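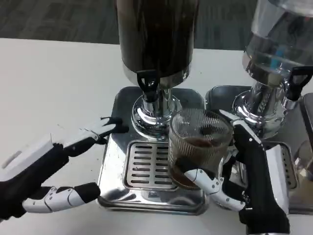 How a Drink Dispenser Works
Written by Loukia Economou. Science checked by Tirta Menon. Reading time: 6 minutes.

A drink dispenser is a tank with a tap near the bottom. Many of them have no pump and no motor. The force that moves the drink is gravity.

The tank

The tank is usually a cylinder, the same shape as a soup can. A cylinder has no corners inside, so it is easy to wipe clean. Some tanks are clear and some look dark, either from the material or from what is in them. Coffee in a tall tank can look almost black, even though the same coffee looks brown in a glass. The light has to travel through more coffee in the tank, and more of it is soaked up on the way.

Water has weight. The water at the top of a tank presses down on the water below it, and this push is called pressure. Pressure depends on depth – the deeper the water above a point, the harder the push at that point. The width of the tank does not matter. A thin tank and a fat tank filled to the same height have the same pressure at the bottom.

The tap

The tap on a dispenser is also called a spigot. Inside it is a valve, a part that opens and closes a hole. On a common type, a small rubber plug sits over the hole. Moving the handle lifts the plug, and the drink flows out through the nozzle. When the handle goes back, the plug covers the hole again.

The tap is placed a little above the floor of the tank. A thin layer of drink stays behind, which has to be poured out when the tank is washed.
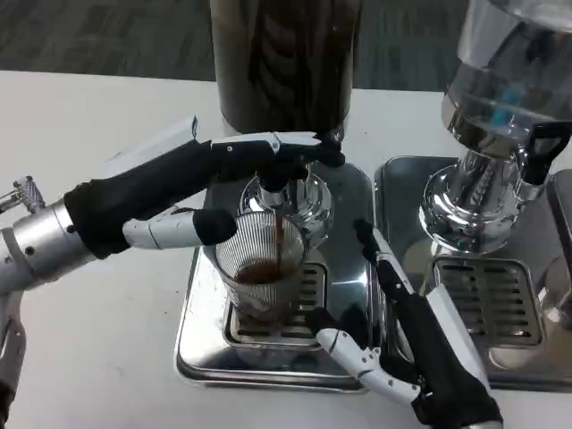

The flow is fastest when the tank is full. As the level drops, the pressure at the tap drops too, and the stream gets thinner. Someone filling a glass from a nearly empty tank has to wait longer.

Air also matters. When drink leaves, air must come in to take its place, so the lid has a gap or a small hole. If the lid were sealed, the flow would slow down and then stop.

The drip tray

The last few drops often cling to the nozzle after the tap is closed. They fall when they become too heavy to hang on. The drip tray catches them. Its top is a grate with slots, and the glass stands on the grate while the liquid collects underneath. A raised lip around the edge stops spills from running onto the table.

Trays are often stainless steel. It does not rust easily, but it shows smudges and fingerprints.

Test it yourself

You need a tall plastic bottle, a pushpin, a ruler, and a sink. Ask an adult to make the holes.

1. Make one hole 6 cm from the bottom and another 15 cm from the bottom.
2. Cover both holes with one strip of tape.
3. Fill the bottle to the top with water and leave the cap off.
4. Stand it beside the sink with the holes facing in.
5. Pull off the tape and compare the speed of the two jets.
6. Refill, put the cap on tight, and look again.

Words to know

Nozzle: the short tube where the drink comes out.
Pressure: a push spread over an area.
Valve: a part that starts or stops a flow.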